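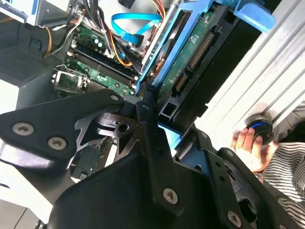 November, workshop book, evening

Right, writing this up before I forget which reel was which. The Mumville tapings are finally all in one place, so I've made a start on turning the raw shows into proper hour-long episodes. We have 39 matches across the lot, counting the two that stopped early, and I'd forgotten how much good stuff was in the second half of the summer. The ladder match at the Ulus hall still makes me wince! I watched the landing three times with the sound off and it's worse that way.

Running order for the first one, as it stands tonight:

Cold open, the car park argument (trim the swearing, or bleep it, haven't decided)
Skato v. the masked lad from the coast
Interview by the merch table
Tag match, joined in progress after the first break
Jankauskaitė title defence, main event, full entrance

The full entrance is my hill to die on. It's long, I know it's long, but the crowd is singing along by the time she gets to the ropes and you can't fake that. If something has to go I'd sooner lose the merch table chat, where you can hardly hear anyone anyway over the chap selling raffle tickets.

Sound. Oh dear. The ring mic picked up a lovely thump on every bump for the first hour and then it goes thin and tinny, as if someone had put a biscuit tin over it. I think it got kicked further under the apron during the tag match. I tried boosting the low end and it just made the boards sound like a drum kit. Best result so far was borrowing the room mic from the balcony and laying it quietly underneath, pulled back until the echo went away. Settings are in pencil inside the back cover. Please don't rub them out again.

Commentary was done live and there's a stretch in the Skato match where both of them talk over the finish and call it a different move. One says suplex, the other says slam, and the ref's hand has already come down. I'd like to redo that bit in the small room with the curtains shut. It only needs a few lines. The rest has a nice scrappy energy and I'd leave it be.

Crowd numbers for the caption: 288 at the Ulus show and 398 at Mumville, both off the door sheets. The poster people want to put 700 on the next one, which I'm guessing is the two added together and rounded up with a lot of cheek. I said no. If a viewer pauses the wide shot they can see the back rows for themselves.

Colour is all over the place between the two halls. Mumville has that orange lighting rig and everybody looks as if they've been on holiday, while Ulus is properly blue. I matched them on skin tone first and then the ring canvas, and the canvas came out faintly green, so I went back and did the canvas first. Better. Skato's yellow trunks still change shade between the walk-in and the bell and I've stopped caring.

8.40 pm. First export done, watched it through with a cup of tea. Runs long by the length of the tag match's opening, so more has to go there. Also the replay of the ladder fall comes in before the real fall in the teaser, which gives the whole thing away (my fault, dragged the wrong clip). Fixed that straight off.

For next time:
Redo the Skato finish commentary
Check how her name is spelt on the lower third, the dot over the last letter vanished in the export
Find the bell sound we used last year, the new one sounds like a microwave
Ask about the music for the entrance before we put it out anywhere
Second episode, start from the battle royal and work backwards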